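Haslow pauses gripper shipments after finger pad fault

January 2021

Haslow has stopped shipping its Veltora household gripper after a fault in the finger drive. In tests on thin plastic bags, 6 of 300 grips failed to release on command. No one was hurt.

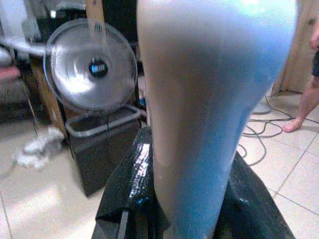
The fault was traced to a position sensor that drifts as the motor warms — the controller then reads a closed finger as open. Owners of units with firmware 31 should keep to manual mode until version 35 is issued.

Contact: Adom Boateng, Haslow press office

We use cookies to improve this site. Accept

Last updated by press office
© Haslow. Back to top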